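4.2 Clearance rules for the open approach

The rules in this section apply from the moment the gripper leaves its travel height until the fingers begin to close. They were drafted by Kopecký and Hájek for the Damis cell and later carried over, with small changes, to the simulated trials run at Trernau. In both settings the part is treated as fixed until the controller has issued the close command.

Rule A1 requires the fingers to be opened before the descent starts. Opening during the descent shortens the cycle, but it makes the swept volume of the linkages hard to bound, and the check in Section 3.4 assumes a constant finger position. Rule A2 sets the least permitted gap between either pad and the nearest surface of the part at 2 mm, measured in the plane of the pads. A run that breaks A2 is marked as failed even if the grasp that follows is good. Murín proposed a softer penalty for light contact; this was tried and dropped, as light contact in the model often meant a shifted part in the cell.

Hollow parts need one more rule. The outer rim and the inner walls can both lie within reach of the pads, and a distance measured to the hull of the part says little about the space inside it. Rule A3 therefore asks for the gap to be computed against the full surface mesh. Figure 6 shows an open approach to a hollow part in simulation, with neither pad touching the blue shell.
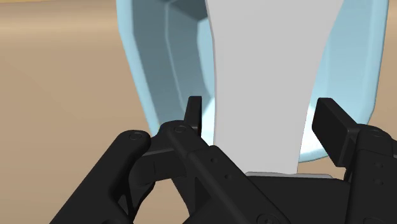
Figure 6. Simulated view along the open gripper towards a light-blue hollow part.

Should the clearance check be repeated if the part pose is updated during the descent?
The check must be run again from the current gripper position, and the descent is held until it passes. A pose update that arrives after the close command is logged but has no effect on the clearance result.

The rules were tested on 500 simulated approaches, all to hollow parts. Of these, 66 were rejected under A3 although they had passed a hull-based check. Tichý reviewed the rejected runs by hand and found that almost all involved the fingertip pad; the remainder involved the linkage below it. We therefore advise that the collision model should include the whole finger down to the palm. Screw heads and small holes may be left out of the model if the covering shape encloses them.

Two limits should be noted. The rules assume rigid parts, and they say nothing about the force at first contact, which is covered in Section 4.3. They also rely on the pose estimate being no worse than the figure stated for the cell. Where this cannot be shown, the gap in A2 should be increased by the stated pose error, and the larger value entered in the cell record before the first run.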